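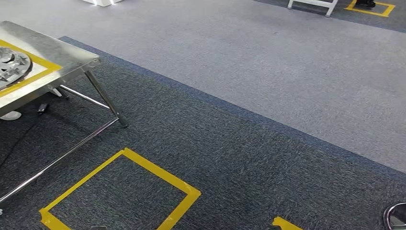
4. Marking out the table and floor

The Coklow mobile base finds its working position in two stages. It drives to a stored floor position, then turns its head camera to the table and corrects the last small error from what it sees there. Both stages depend on tape. Yellow tape on a brushed steel top gives strong contrast, and the same roll can be used for the squares on the carpet, as in the Dustiddale workshop, where a large square on the dark carpet lies close to the table leg and the work area on the tabletop is outlined in the same colour. Complete this section before you store any positions (section 5). If the table is moved later, repeat it from step 4.3.

You will need:
One roll of yellow cloth tape
A steel rule or tape measure
A set square
A soft cloth and surface cleaner
The test part you intend to pick up

4.1 Preparing the table

1. Place the table where it will stay. Leave at least 1,374 mm of clear floor in front of the working edge.
2. Check that every foot is in contact with the floor. On carpet, press down on each corner in turn and adjust until the top no longer rocks.
3. Wipe the tabletop with cleaner and let it dry.
4. Switch on the room lights you will use during normal running. Close the blinds if sunlight reaches the top.

Note: Polished and brushed metal reflects ceiling lights as bright patches that move as the head moves. If the camera preview shows a patch crossing the place where a line of tape will run, move the lamp or turn the table before going further.

4.2 Marking the work area on the table

1. Measure 40 mm in from the front edge at two points and mark them lightly in pencil.
2. Lay the front strip along the marks in one length. Do not stretch the tape as you lay it. Stretched tape creeps back overnight and lifts at the ends.
3. Lay the side strips at right angles to the front strip, using the set square. Let each corner overlap by one tape width.
4. Press the tape down with the edge of the rule, working from the centre of each strip outwards.
5. Place the test part fully inside the outline. No portion of it should touch or cover the tape.

Note: The software looks for the inner edge of the tape. An overlap that is slightly untidy on the outer side has no effect.

4.3 Marking the floor squares

Each stored floor position has its own square. The square is a guide for the person setting up and for anyone walking through the workshop. The base does not steer by it while driving, but the start-up check compares the square with the stored map and will stop with message 267 if the two disagree.

1. Drive the base by hand control to the position from which it will work. Lower the arm fully.
2. Mark the carpet with chalk at the four corners of the base.
3. Drive the base clear and turn off the motors at the red switch.
4. Lay the four sides of the square 20 mm outside the chalk marks.
5. Brush off the chalk.
6. Repeat for the parking position and for any second work position.

Caution: Do not lay tape with the motors on. The base can start turning without a sound if a hand control button is pressed by accident.

Caution: Where two carpets meet, run a hand along the join. A raised edge will tip the base slightly as it crosses and spoil the head camera reading for several seconds. Fix the edge down, or choose a route that crosses it at right angles.

Note: Tape holds less well on carpet than on metal. Check the corners weekly and replace any strip that has lifted. Do not lay new tape over old, as the wheels will catch on the thicker edge.

4.4 Clearing the route

1. Remove cables from the floor between the squares. Cables that must stay should run under the table and be tied to its frame above the height of the wheels.
2. Move stools and chairs outside the route. The front sensor on the Coklow base reads at one height only and may miss thin legs or a low round base.
3. Walk the route once from the parking square to the table.

4.5 Checking the result

1. Switch on the base and wait for the steady green lamp.
2. Open the Fabbri control page and choose Head, then Look at table.
3. Confirm that the front strip and at least one side strip are drawn in blue on the preview. A dashed line means the tape was found but the edge is unclear – clean the tape and check the lighting again.
4. Choose Look at floor. Confirm that the nearest square is drawn in blue. Part of it may fall outside the preview. Three corners are enough.
5. Press Save layout.

If a line is not found, see the fault table in section 9. Users of the older Furkberg head bracket should first check that the tilt screw is tight, as a loose screw gives the same fault.

Section last revised June 28, 2020. Applies to bases with the wide wheel set only.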